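작업대 및 금속 보관함 점검표 (점검자 의견 포함)

장소: 말리둠 동 2층 작업실
작성: 시리 스탄케비치우스 (Siiri Stankevičius)
작성일: 2018년 12월 8일
직전 점검: 9월

읽기 전에
지난 점검표는 22개 항목 전부가 "양호"였다. 그렇게 완벽한 방을 본 적이 없어서 이번에는 직접 손으로 만져 보고 적었다. 항목 번호는 브룰스테드 양식을 그대로 따랐고, 해당 없는 번호는 뺐다. 판정은 적합, 조건부, 부적합으로만 쓴다. "대체로 양호"라고 써 넣지 말 것. 무슨 뜻인지 아직도 모르겠다.

가. 작업대

1. 상판이 수평이고 흔들리지 않는가
판정: 적합
의견: 네 모서리를 차례로 눌러 보았다. 흔들림 없음. 다만 수평계가 오래된 것이라 그 결과를 얼마나 믿을지는 각자 판단할 일이다.

2. 나무 상판 모서리에 가시나 들뜸이 없는가
판정: 조건부
의견: 앞쪽 모서리에 손끝이 걸리는 곳이 있다. 9월 기록에는 "사포 처리 완료"라고 되어 있는데 어느 모서리를 처리했는지는 적혀 있지 않다. 다시 처리하고 위치를 적을 것.

4. 보관함 밑에 미끄럼 방지 처리가 되어 있는가
판정: 부적합
의견: 양손으로 밀면 밀린다. 무거우니 괜찮다는 설명을 들었으나 무게는 미끄럼 방지가 아니다.

나. 금속 보관함 (관리번호 186)

6. 용접부와 이음매에 벌어진 곳이 없는가
판정: 적합
의견: 손전등을 비추어 확인. 벌어진 곳은 못 찾았다.

7. 안쪽 벽의 표면이 온전한가
판정: 부적합
의견: 뒤쪽 경사면 위쪽의 밝은 회색 표면이 아래 경계에서 들쭉날쭉하게 벗겨져 짙은 금속이 드러나 있다. 9월 점검표에는 "경미한 변색"이라고 되어 있다. 벗겨지는 것과 색이 변하는 것을 같은 칸에 적으면 안 된다. 떨어진 조각이 내용물에 섞일 수 있는지도 확인해야 한다.

8. 바닥면에 깊은 패임이나 날카로운 돌기가 없는가
판정: 조건부
의견: 긁힌 자국이 바닥 전체에 있다. 장갑을 끼고 쓸어 보니 걸리는 곳은 없었다. 자크 측 담당자는 "원래 그런 바닥"이라고 했다. 처음 들어왔을 때의 사진이 있으면 믿겠다. 달라고 했고 아직 못 받았다.

9. 오른쪽 벽 아래 마모
판정: 조건부
의견: 바닥에 가까운 부분이 밝게 닳아 있다. 물건을 꺼내면서 자꾸 스치는 자리로 짐작하지만 짐작일 뿐이다. 다음 점검까지 자로 재서 크기를 남길 것.

11. 위쪽 테두리에 손을 벨 만한 곳이 없는가
판정: 적합
의견: 한 바퀴 돌려 가며 천으로 문질렀고 올이 걸리지 않았다. 보호 테두리를 씌우자는 제안이 있었는데, 안쪽을 먼저 해결하고 나서 이야기하자.

다. 내용물과 청결

13. 보관함 안에 포장재가 남아 있지 않은가
판정: 부적합
의견: 은색과 투명한 재질이 섞인 구겨진 포장물이 들어 있다. 안에 내용물이 있는지, 빈 껍데기인지 목록만 보아서는 알 수 없다. 목록에는 "기타"라고만 되어 있다. "기타"는 품목이 아니다. 이름을 적든지 치우든지 둘 중 하나로 정할 것.

14. 작은 부품이 벽 쪽으로 몰려 있지 않은가
판정: 조건부
의견: 오른쪽 벽 가까이에 짙은 녹색 부품이 조금 있다. 청소할 때 가장 빠뜨리기 쉬운 자리인데 청소 기록에는 매번 "구석까지"라고 적혀 있다.

15. 세척제 표시가 되어 있는가
판정: 부적합
의견: 아카 세척제라고 들은 병 2개 중 하나에 라벨이 없다. 냄새로 구분한다는 답은 받아들이지 않겠다. 라벨을 붙이기 전에는 사용 중지.

라. 바닥과 통로

17. 카펫이 들뜨거나 발에 걸리는 곳이 없는가
판정: 적합
의견: 짙은 색이라 얼룩이 잘 안 보인다. 깨끗해서 적합이 아니라 걸리는 데가 없어서 적합이라는 점을 분명히 해 둔다.

19. 작업대 주변 통로가 확보되어 있는가
판정: 적합
의견: 점검 당시에는 그랬다. 점검 예고를 이틀 전에 했으니 당연한 결과일 수도 있다. 다음에는 예고 없이 오겠다.

조치 요청
7번: 벗겨진 표면 보수 또는 보관함 교체. 비용 견적은 두 가지 모두 받을 것.
4번, 13번, 15번: 바로 처리하고 처리한 사람의 이름을 적을 것. "담당자"라고 쓰면 돌려보낸다.
2번, 8번, 9번, 14번: 다음 점검 때 다시 확인.

처리 확인란
4번 처리자:
7번 처리자:
13번 처리자:
15번 처리자:
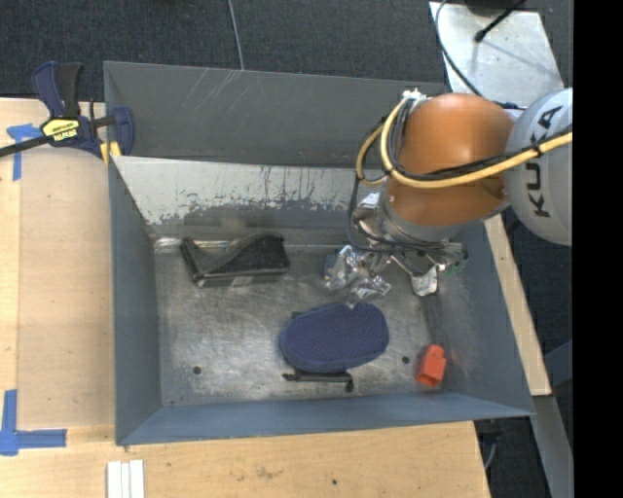 보관함 186번 내부. 뒤쪽 경사면의 벗겨진 경계(7번)와 구겨진 포장물(13번).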